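Landlord wants to charge me for old sealant round the kitchen sink?
Posted in Renting and Moving Out, May 22, 2021

Gastunton_Tenant
I'm leaving a ground floor flat after 3 years and have just had the checkout list from the agents (Platmont Lettings). Most of it is fair enough. I did kill the curtain rail. But they also want £104 out of the deposit to "remove and replace soiled sealant to kitchen sink". It was a sort of weak tea colour when I moved in and it's a slightly stronger tea colour now. I have scrubbed it with everything under the sink and a few things I had to go out and buy. The inventory from when I moved in says "kitchen: good", and that is the whole of the kitchen section. Can they charge me for this? And is there any way to get it white again before I hand the keys back in 10 days?

Cesen
Bleach.

mouldy_old_dough
It won't come white, so stop scrubbing before you lift an edge and they charge you for that as well. Black spots are mould and you can sometimes shift those with kitchen roll soaked in thin bleach and left overnight with the window open. Yellow is generally the stuff itself getting old. You could bleach it till October and you'd have clean yellow sealant.

As to the money, ageing is wear and tear and the landlord can't have it off you. Dirt is another matter. Write back to the agents and ask for two things: the dated photos from the start of the tenancy, and the age of the sealant. My lot took a fortnight to answer and then dropped it without a word, having first quoted me for "specialist works". If they won't budge, say you'll dispute it through the deposit scheme. It's free to you, and they have to show the evidence. "Kitchen: good" isn't much to go in with.

Take your own photos as well, with the taps and tiles in so it's plainly your sink. Mine's the same sort of colour along the back and I wouldn't pay a penny for it:
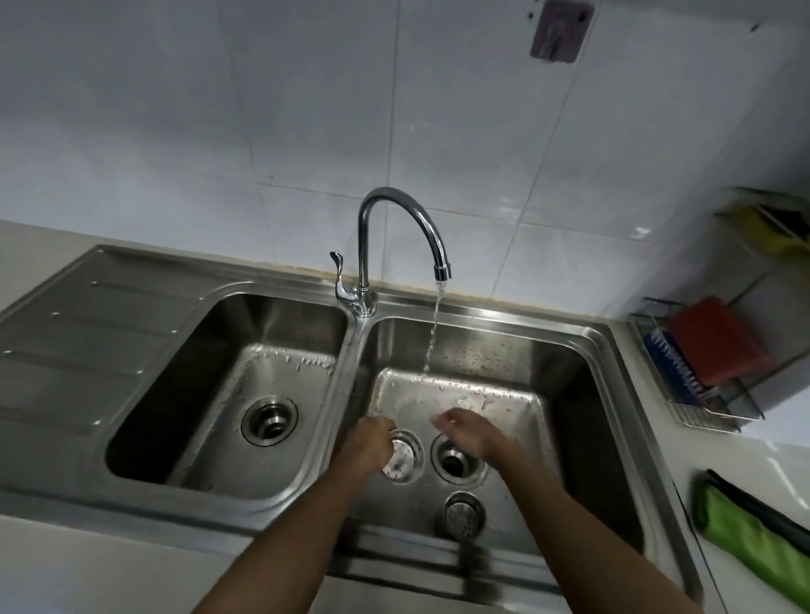 My sink, yellow strip along the bottom of the tiles

Tuhiwai
Agree with most of that, but if you've got a free afternoon you could just redo it. Scraper, tube of white sanitary silicone, masking tape, wet finger. Let the old gap dry out properly first or it'll peel. Do ask the agents in writing beforehand, as mine tried to bill me for "unauthorised alterations" after I improved their bathroom for nothing. Also get a receipt for the curtain rail. They'll have you for a gold one otherwise.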